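Girkus Hand-Held Gripper – Set-Up and Service Guide
Section 6: Fingers Do Not Close Evenly

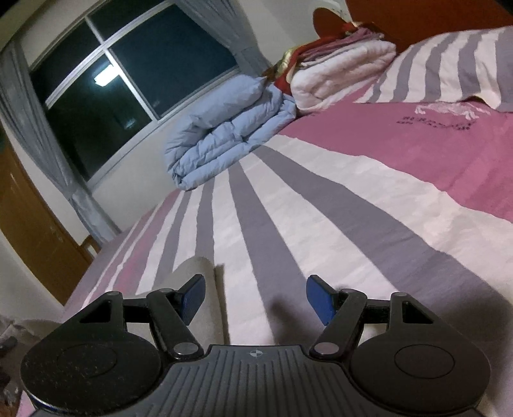
This fault shows up as one finger pad reaching the center line before the other. Thin items such as sheets and pillowcases then slip out on the late side. Fault code 860 may appear in the session log, but a worn linkage can cause the same slip with no code.

CAUTION: Pinch point. Keep fingers and hair clear of both linkage arms. Do not reach between the pads until the power is off.

6.1 Checking the linkage

1. Stop recording and switch off the gripper.
2. Remove any cloth or loose thread from between the pads.
3. Move each arm by hand through its full travel. It should move without catching.
4. Inspect the pivot screws on both arms. Tighten a loose screw until the play is gone, then stop – overtightening makes the joint bind.
5. Wipe the pads with a dry cloth. Do not use solvent.

NOTE: Dust on the round discs does not cause this fault.

6.2 Resetting the center position

1. Switch on with the pads open and nothing between them.
2. Run the centering routine from the Service menu. Do not touch the arms while it runs.
3. Open and close the gripper 100 times with no load.
4. Check the log. If code 860 returns, repeat the routine once.

If the fault remains, take the gripper out of use and send it to Waltance with the log file. Do not bend the arms to correct the gap.

Section revised 20 August 2018, Yoga Rahman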